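Suturing task for the Sarkley student challenge: driver settings?

ullia_bot
Our club's entry is called Wada, and we've been fighting with autonomous suturing since July. We need 200 clean stitches logged before the demo and we're at 41. My question is whether to regrasp the needle after every throw or try to keep the same grip. I say regrasp every time, it's slow but the angle stays sane.

cetside_kim
Slow is right! We did the full regrasp in our class project and half the run was the arm fussing with the needle. Keep the grip and correct in software. Also trim your tails shorter, long ones confused our tracker like crazy.

ullia_bot
Tails are on my list — we've got one row knotted up top and two stitches in on the lower cut, with the right half still open. The needle's in the driver and the thread loops way out before it comes back down.
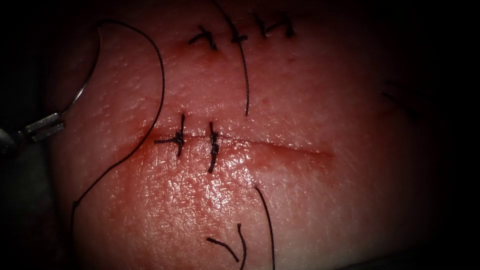

How many throws should each knot get?
Start with two plus a locking throw, then pull test a few before you change anything.

stitchlab41
Gotta disagree with cetside_kim. Software correction only works if your calibration is good, and after 2 hours ours had drifted enough that the bites went lopsided. Regrasp. Maybe not every time, but every third stitch for sure.

cetside_kim
Fine, every third, I can live with that. I still think you guys calibrate too rarely.

ullia_bot
Trying every third tonight. If it eats another needle I'm blaming both of you.

Contact the moderators | © Cetside Robotics Forum | Back to top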